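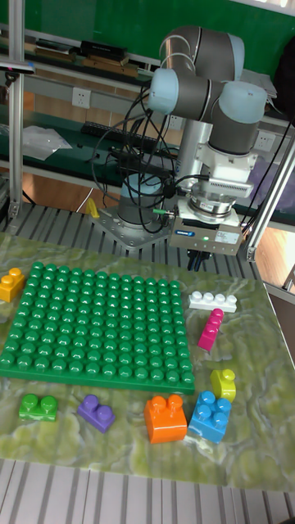
Mirjam Oelkers
Redakteurin für Kommunalpolitik

Bürgerbudget Grutcombe: Häufige Fragen zur ersten Runde

Stand: 16. September 2022

Grutcombe bekommt ein Bürgerbudget, und ich freue mich riesig darüber! Nach dem Ratsbeschluss sind in der Redaktion viele Fragen angekommen, die häufigsten beantworte ich auf dieser Seite.

Was ist das Bürgerbudget überhaupt?
Ein fester Betrag im städtischen Haushalt, über den die Einwohnerinnen und Einwohner selbst entscheiden. Sie schlagen Projekte vor, die Verwaltung prüft sie, und dann wird abgestimmt. Der Rat hat sich verpflichtet, das Ergebnis zu übernehmen — das war bis zuletzt umstritten und ist für mich der schönste Teil des Beschlusses.

Wer darf Vorschläge einreichen?
Alle, die in Grutcombe oder in den Ortsteilen Rocha und Trorkovness gemeldet sind, und zwar ab 14 Jahren. Die Staatsangehörigkeit spielt keine Rolle. Auch Vereine, Schulklassen und Nachbarschaften können mitmachen, sie müssen nur eine Ansprechperson angeben.

Wie viele Unterschriften brauche ich?
Für Vorschläge, die das ganze Stadtgebiet betreffen, sind es 100. Geht es nur um einen Ortsteil, reichen 40. Unterschreiben dürfen auch Jugendliche, es gilt dieselbe Altersgrenze wie beim Einreichen.

Welche Ideen haben eine Chance?
Ganz viele! Trinkbrunnen, Sitzbänke mit Rückenlehne, ein Bücherschrank an der Bushaltestelle, ein Schattendach über dem Sandkasten, ein Fest auf dem Marktplatz (ja, auch Veranstaltungen sind erlaubt). Die Stadt muss für die Sache zuständig sein, und das Projekt soll innerhalb eines Jahres umsetzbar sein. Gehälter und laufende Mieten werden nicht bezahlt.

Muss ich die Kosten selbst ausrechnen?
Nein. Eine grobe Schätzung genügt, die Kämmerei rechnet nach. Wer schon ein Angebot hat, legt es einfach bei.

Wo reiche ich meinen Vorschlag ein?
Online über das Beteiligungsportal Wireron oder auf Papier im Bürgerbüro. Das Formular hat Platz für 200 Wörter, Skizzen und Fotos dürfen dazu. Ich habe es probeweise ausgefüllt und war vor dem zweiten Kaffee fertig.

Was passiert, wenn mein Vorschlag abgelehnt wird?
Dann bekommen Sie eine schriftliche Begründung und haben sechs Tage Zeit zum Nachbessern. Nutzen Sie das unbedingt! Manchmal fehlt nur eine genaue Ortsangabe, oder das Grundstück gehört dem Landkreis und ein paar Meter weiter ginge es.

Wann wird abgestimmt?
Im November. Der genaue Zeitraum steht auf dem Wahlbrief, den alle Stimmberechtigten per Post erhalten. Jede Person hat drei Stimmen, die sie auf einen Vorschlag häufen oder verteilen kann.

Kann ich auch ohne Internet abstimmen?
Ja, der Wahlbrief enthält einen Stimmzettel. Einwerfen können Sie ihn am Rathaus und in den Ortsteilbüros in Rocha und Trorkovness.

Werden die Ergebnisse veröffentlicht?
Ja, mit allen Stimmenzahlen, auch für die Vorschläge, die es nicht geschafft haben. Diese dürfen in der nächsten Runde noch einmal antreten, die Unterschriften müssen dann aber neu gesammelt werden.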